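Forty folds before lunch

I promised my sister I would write more about what I do all day, so here goes, and I hope you have a cup of something nearby because I tend to run on.

For the past while I've been folding laundry for a living. Well, sort of! We're gathering examples for a learning system, and the way you gather them is you pick up a pair of hand-held grippers, one in each hand, and do the chore yourself, over and over, with the grippers recording what they see. Later all of that goes off to Jana Bauerfeind, who sorts the good tries from the muddled ones and has more patience than anyone I've ever met.

My goal is 40 good folds before lunch and 70 by the time I go home. I have hit 70 exactly twice. Your hands get tired in a funny place, right at the base of the thumb, and you start to miss having fingertips. A collar is hard. A sleeve that has tucked itself inside out is worse, and I've been known to say a word or two to one.

What surprised me most is how much the start matters. If every cloth begins flat and square, the system only ever learns about flat, square cloth, so we crumple it and drop it and fold from wherever it lands. Nnamdi Sani is wonderful at this – he has a sort of careless toss that I can't copy. Mine always come out looking a bit too neat, and Jana can tell.

I've also learned to slow down. Digby Ashby told me in my first week that I was folding like someone late for a bus, and he was right. Now I open the fingers wide, wait a breath, and only then go in for an edge.

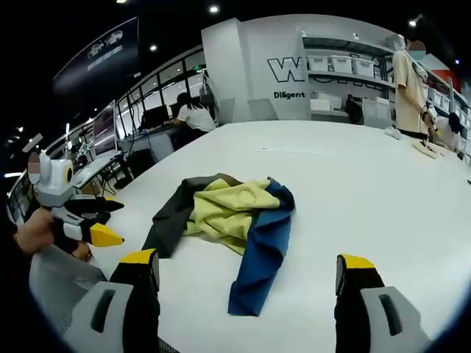
What's coming in July

We move on to towels, the big thick kind, and I'm already thinking about my poor thumbs. Suleiman Haruna has tried a few and says the corners are easier to find, at least. I'll let you know how it goes, and yes, I still leave my own laundry in the basket until Sunday night or whenever I run out of socks.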